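The Fruit Course

The Hotel Vostetti had five stars once. By the time I took over the front desk it had two, and the second was under review.

Management's answer was fruit. Every room would get a welcome tray: a banana, an apple and something the guest couldn't name. The something was my idea. People who can't identify a thing tend to assume it cost money.

Our supplier was a company called Tostine, which also did our towels. I asked for variety. What they sent in February was 1000 bananas and a note thanking me for my loyalty.

So I practiced. I spread brown paper over the big table in the back, set out a black plastic tray, and tried to remember how fruit looked in magazines. The banana went in on a slant. Straight up and down, it looked like evidence. The apple I put up in the corner, past the end of the banana, where the two of them could ignore each other like a couple at breakfast.

That left the oval red one. The invoice said mango. The cook said pear, and said it in the voice of a man who had been asked before. I stood it outside the tray, up against the wall of the thing, until its papers came through.
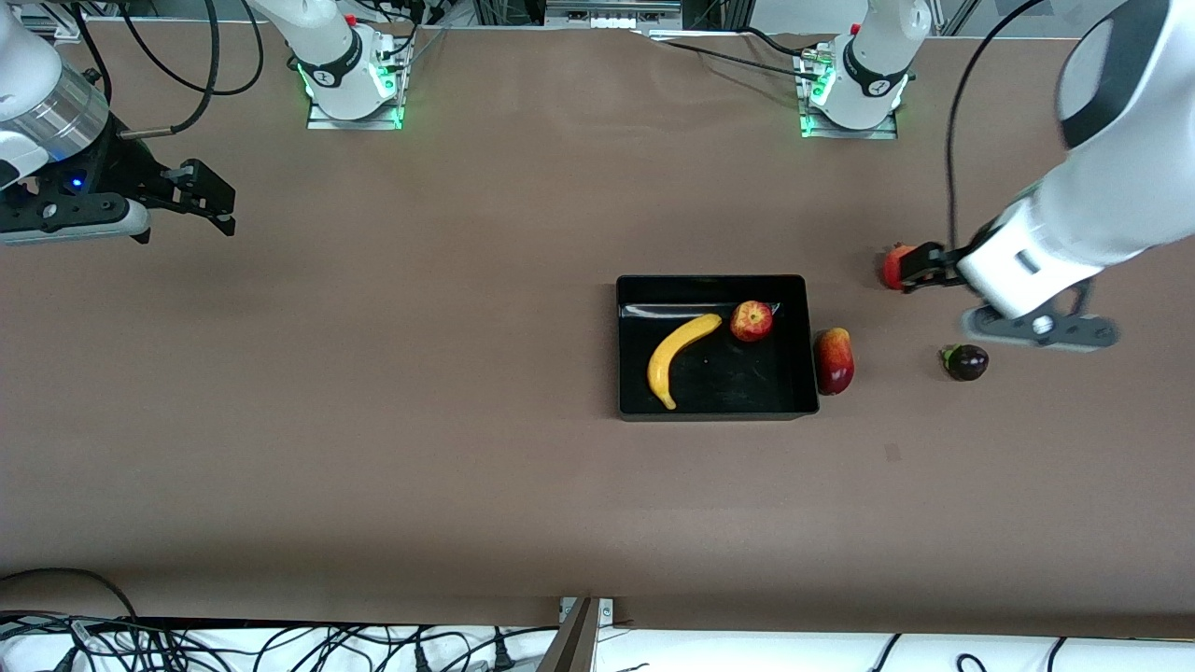
Room Five

The first tray went up to a guest who had written "quiet traveler" on his registration card, under Occupation. He called down within two minutes.

"There's a fruit up here," he said.

"Compliments of the Vostetti, sir."

"What kind is it?"

I had prepared for this. "Seasonal," I said.

He thought about that for a while. I could hear him turning it over, possibly in both senses. Then he asked whether he was expected to eat it or whether it went with the room.

I told him most of our guests found it went with the room.

In the morning the banana was gone and so was the apple. The red one stood on the nightstand beside the Bible, with a dollar under it. I took the dollar and carried the fruit down the hall to the next room, where they were expecting something special.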